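Vaso Kusuma, da Emora

O Kusuma nasceu de um desenho antigo da Anjani Ismail, que cresceu entre floristas e sempre quis um vaso para um raminho só – daqueles que colhemos a caminho de casa e depois não sabemos onde pôr. Tem 24 cm de altura, é vidrado por dentro e vem em quatro cores, todas suaves, todas muito fáceis de conviver com o que já tem na sala (e com as flores do quintal da vizinha!). 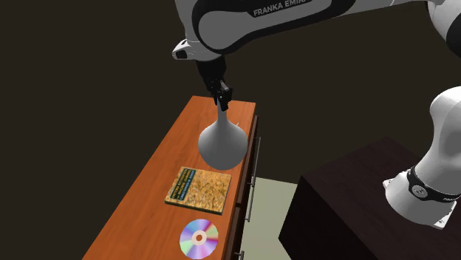
Posso usar o Kusuma com água e flores frescas?
O interior vidrado aguenta água sem problema; basta trocá-la de dois em dois dias e passar um escovilhão macio.

Cada peça é embrulhada à mão na nossa loja e segue numa caixa de cartão reciclado, com um cartãozinho se for para oferecer – escreva-nos a mensagem na nota da encomenda, que nós copiamos com boa letra.

Referência: 276
Portes para o continente incluídos
Nova fornada em março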